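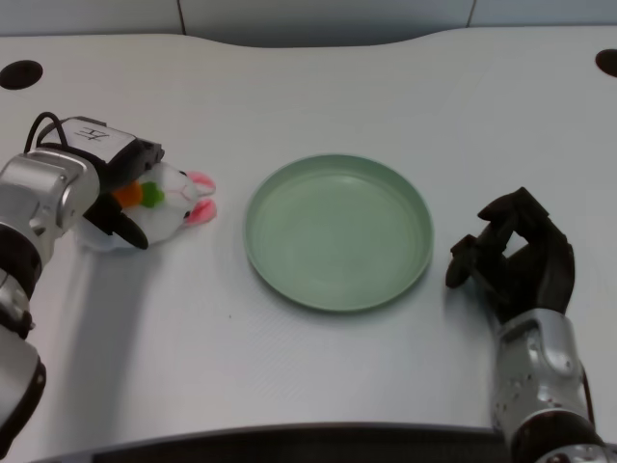
1/ I have moved house four times in nine years and I would like to talk about the boxes. Specifically the one marked MISC, which has come with me every time and has never been opened.

2/ The removalists in Beaulieu quoted me for 67 boxes. I told them I was a minimalist. Clyde, who was doing the quote, looked past me into the spare room and wrote down 67.

3/ A word on labelling. "Kitchen" is fine. "Kitchen 2" is fine. "Kitchen??" in my own handwriting, at what must have been two in the morning, is less help than you'd think.
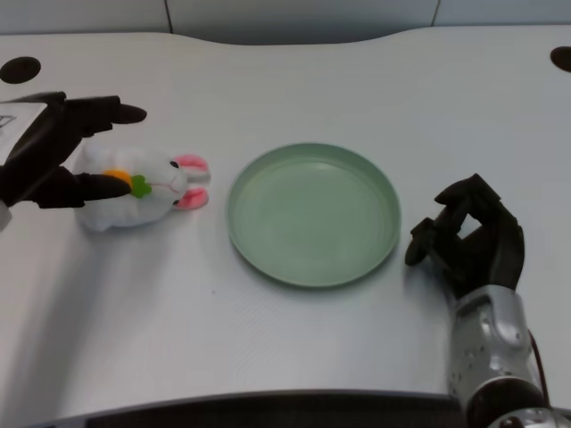

My sister labelled hers by shelf when she moved to Sosbridge. She was unpacked by dinner and had people over. We're still speaking, but only just.

4/ Things I have paid good money to shift across the state: a fondue set, three phone chargers for phones I don't own, a bag of other bags, and half a tin of paint in a colour from the flat before last.

5/ The doona went in the first box onto the truck. So it was the last box off. I slept under a beach towel and my good coat — it was a mild night, thankfully.
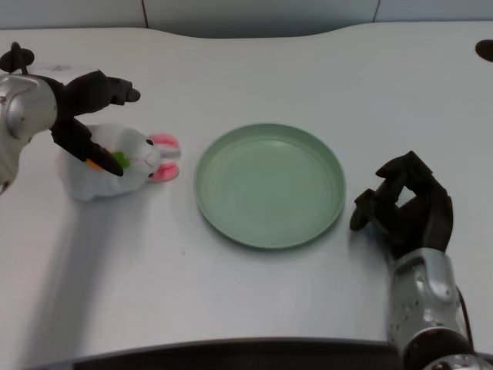
6/ Tape. You will own about 17 rolls of tape and be able to find the end of none of them. I bit one. Don't recommend it.

7/ Changing your address is its own hobby. The bank took five minutes. The gym I quit in my twenties found me without being told.

8/ Some of you have asked what's in MISC. I put it on the bathroom scales and it's heavier than the dog. Something in there rattles. Muthu reckons it's the missing bed bolts, and I reckon Muthu can come over and open it himself.

9/ It's gone in the hall cupboard, behind the ironing board. See you at the next lease.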